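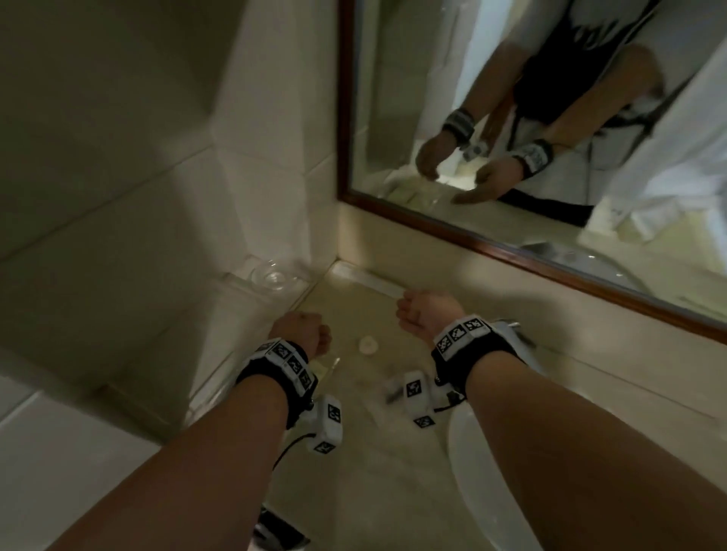

How to get a bathroom counter shift ready for wrist-tracked recording

Hi again! A few of you wrote in after my linen cart post asking how we handle the recording side at the Clatton, so I'm going to walk you through a vanity session the way I set one up for my own crew. I run housekeeping, I'm no engineer, and if I can do this before coffee then you can too.

Quick background for anyone new. The hotel signed up with Tonudora, and they're teaching a machine to help with bathroom counters. To do that they need to see how people's hands move over a counter, so some of us wear the wrist bands with the black-and-white marker tiles while we work. We passed 1022 recordings in March (I brought donuts).

Step 1. Talk to your people first

Please don't skip this one! I made the mistake of announcing the whole thing on a bulletin board and spent the next week answering questions in the stairwell. Is this replacing me? Who watches it? Do I have to? I couldn't answer half of them. Go get your answers in writing, then sit down with everybody. Ours is a single page: wearing the bands is voluntary, recordings aren't used for performance reviews, and the hour is paid like any other hour plus a little extra.

Step 2. Pick the room

Choose a room that's checked out and stays out of service for the session. Check the light over the sink. Glance in the mirror too, and take down anything with a guest's name on it. Big mirrors pick up everything behind you, including whatever you hung on the door.

Step 3. Put out a few small things

Leave the counter looking like someone lived there. I like a dish, a cap, maybe a bottle or a comb. Small and see-through stuff is good to have in the mix. Mareike Bauerfeind, our contact at Tonudora, told me clear glass gives the machine a lot of trouble, and I told her it gives me trouble too at six in the morning without my glasses.

Step 4. Bands on

Snug, flat, tiles facing out. Push your sleeves up well past the band, and wipe the tiles with a dry cloth if there's any spray on them. On our kit there's also a little marker cube that hangs below each wrist on a cable. It'll feel silly and it'll bump the counter until you get used to it. Hold your forearms a touch higher than you normally would. If a wrist starts to ache, stop and take them off. I allow 2 sessions per person in a shift and I won't budge on that, even when Prukuda (that's the scheduling software) tells me there's room for more.

Step 5. Show your hands, then start

Hold both hands over the counter for a moment, loose, the way they'd be if you were just about to pick something up. Then work. Move things off, wipe, put things back. Do the strip along the wall where the counter meets it, and go behind the faucet like you always do. Don't slow down for the recording! Adeel Cheema did his first one like he was defusing a bomb and we had to do it over.

Step 6. Say what went wrong

Drop something? Missed a spot and went back? Keep going, and write it on the sheet afterward. Those runs are worth keeping.

So what has changed for us?

More than I figured, and most of it is dull. We now have an agreed order for doing a counter, and before this every one of us had our own. Some folks liked that and some really didn't. Adeel moved over to running the sessions for part of his week, with a raise, and I had to fight for the raise. The room quota came down by 2 on recording days, which I also had to fight for.

As for the machine, it hasn't cleared a counter here on a live shift yet. When it does, the plan is for it to do the first pass and a person to finish and sign off. I've asked what happens to hours after that. What I have is a promise to review it with staff before anything gets cut, and I'd be fibbing if I said everybody on my crew is 100 percent easy about it. I'm not either. But I'd much rather be in the room asking.

If you want my one-page agreement as a starting point, leave a comment with your email and I'll send it over. Next post is tub surrounds, and I have opinions about squeegees.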